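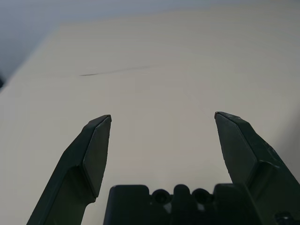
The club had the room until six, and by five the arm still would not close on anything smaller than a mug.

We were the Juvesness team, entered for the Koller Cup in November. The task was simple on paper. Pick up a peg, turn it over, put it in a hole, and do it again until the judge said stop. You had 60 seconds. The team from Vallell had managed it last year with an arm made of drainpipe.

I sat at the laptop and my sister sat on the floor with the rules.

"It says the table must be clear before the start," she said.

"It is clear."

"There's a mark on it."

"A mark isn't an object."

She read the page again and let it go. I sent the open command and then the close command. The motor whined and stopped. The log said 379, which was the number it gave for everything it didn't like.

"Try it slower," she said.

I changed the speed and saved the file as Studier 2, although we had lost the first Studier in October and had promised not to use the name again. I sent the command.

The fingers came together. They stayed together. I put my hand on the key and didn't press it.

"Now open it," my sister said, and went to find the pegs.

They were in her coat. She had been carrying them since lunch.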